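Forum: End Effectors and Wrist Hardware
Thread: Five-finger hand or parallel gripper for tabletop trials

Posted by nparry_lab
Our group is preparing to standardize on one end effector for tabletop manipulation. The candidates are the Vikero five-finger hand and the Matar parallel gripper, both driven from the same Drusetti controller. We completed 547 grasp attempts in March, divided evenly by object class as far as the schedule allowed. I would be grateful for comments from members who have run either unit over a longer period.
Nia Parry

Posted by b_darwish
Thank you for the notice. At Cludstead we operated the Matar gripper for 17 months before any finger pad required replacement. For boxes and blocks I would see no case for the hand. What was your mix of objects?
Bilal Darwish

Posted by nparry_lab
Rigid, soft and thin-walled items, with the soft class given the most weight. The Matar unit was clearly ahead on rigid items. On pouches and stuffed toys the hand was preferred by both operators, although its cycle was slower.

Posted by torque_ledger
I must disagree with the method. Two operators stating a preference is not a measurement. Unless the approach angle was held constant, the comparison favors the hand, as a five-finger grasp tolerates a poor approach and a parallel jaw does not.

Posted by nparry_lab
The approach angle was left to the operator. That is a fair objection - the next series will use a fixed overhead approach for both units. The current arrangement for the hand is attached. 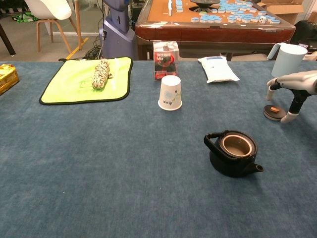
Is it necessary to recalibrate the hand each time it is removed from the wrist?
A short zero-position check is sufficient after a normal removal, and full calibration is needed only when a finger module has been replaced.

Posted by b_darwish
I would still ask for paper cups to be reported separately. In our trials the jaw force suitable for a block crushed a cup, and a combined figure concealed this.

Posted by torque_ledger
Agreed on the cups. I remain unconvinced on the rest until the fixed-approach results are posted.

Comments (2)

wristplate: We abandoned the hand after 6 weeks on account of tendon wear. Please report maintenance hours with the grasp results.

m_oakfield: Our experience of tendon wear was quite different. The factory tension setting was too high and the supplier corrected it.

Related threads
Drusetti controller: latency on the second channel
Matar finger pads, silicone or urethane
Wrist camera or fixed overhead camera for cluttered tables
Vikero hand: thumb drift after a long session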